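## Equipment planning for the October request: second bimanual cell or spares first?

**p_rattanakul** (thread owner)

Colleagues, the equipment request for the teaching laboratory must be submitted before the end of October, and I would like to settle our position in this thread before I complete the form.

The amount available to us is 2,000. Two proposals have reached me so far:

1. Purchase a second pair of arms from Morsy at 900 per arm, which leaves 200 for everything else.
2. Keep the present pair, purchase one spare arm at 900, and spend the remainder on gripper fingers, wrist camera mounts and a proper stock of labware.

I am inclined toward the second. The bench tasks we have set for this term involve small and awkward items: tweezers, a crucible, a funnel, a glass bottle and a beaker. Our current fingers are adequate for the beaker. I am less confident about the tweezers. 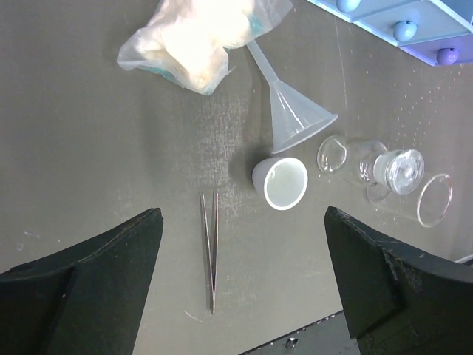
The standard fingers are also showing wear, and Prarberg has confirmed that replacements are sold only in sets. A set costs 63. I would propose that we budget for at least four sets, so that a group is never left waiting on a delivery in the middle of term.

Please respond with objections, quotations or corrections to the figures.

Panya Rattanakul

---

**w.rocha**

Thank you for opening this. I must disagree with the preference for option 2.

The limit on our work at present is bench time. We have one cell and three groups that wish to use it. Spare fingers do not shorten the queue. A second pair of arms does, even if it stands for a month without an enclosure of its own.

I would also ask that the labware be removed from this request altogether. Cups, funnels and tube racks have always been charged to consumables, and the review panel returned our form last year over precisely this kind of mixing.

Welington Rocha

---

**ikdale_bench2**

I support w.rocha on the labware and p_rattanakul on the rest.

At Ikdale we purchased a second pair before we had arranged power, mounting and floor space for it. The arms remained in their cartons until the following term. The quotation covered the arms and nothing more - no base plate, no rail, no cable clips, no lighting. When those were added, we had exceeded our amount by 599 and had to request a supplement, which was not well received.

Before anyone commits to option 1, I would want to see a full list of what one working cell requires.

---

**p_rattanakul**

That is a reasonable request. For reference, the present arrangement is as follows, and any second cell would need to match it if the groups are to exchange their programs.
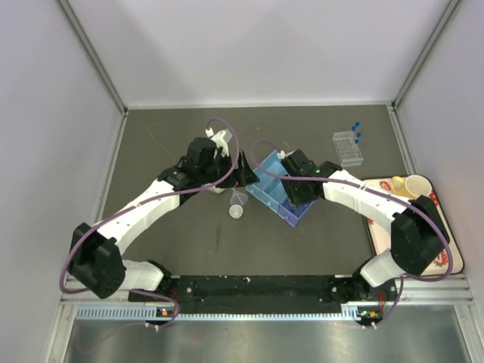
*Current two-arm cell, with the compartment box, tube rack and tray set out on the work surface.*

Items to be priced for a second cell:

- two arms with grippers
- base plate and front rail
- aluminum struts and wall panels
- cables and clips
- wrist and fixed cameras
- one set of spare fingers

With 200 remaining after the arms, I do not see how the other lines can be met. The panels alone were a significant item when we built the first enclosure. I accept the point about consumables and will remove the labware.

---

**wolden_purchasing**

Two remarks from the purchasing side.

First, the 900 per arm is a list price. Morsy has applied an educational rate to other departments, but only where the order was placed as a single line and the quotation was less than 30 days old. Please obtain a new one.

Second, requests that include spares are generally approved if the spares are tied to a named piece of equipment. "Gripper fingers, various" will be sent back. State the model and the quantity.

---

**w.rocha**

I will request the new quotation this afternoon. If the educational rate brings the pair down far enough to cover the base plate and rail, I would ask that option 1 be reconsidered. The walls can follow in the next round. An open bench is acceptable for everything except the camera work.

---

**ikdale_bench2**

I would not agree that an open bench is acceptable. Our results changed every time someone switched on the ceiling lights, and we lost a good deal of time before we found the cause. If the walls are postponed, the second cell should be used for practice only, and the form should say so.

---

**p_rattanakul**

Noted. I will hold the form until the quotation arrives. Unless the price changes substantially, I intend to submit the following:

| Line | Quantity | Unit | Total |
|---|---|---|---|
| Spare arm | 1 | 900 | 900 |
| Gripper finger sets | 4 | 63 | 252 |
| Camera mounts and cables | 1 | 599 | 599 |

The balance of 249 would be held for shipping. w.rocha, please post the quotation number in this thread as soon as you have it.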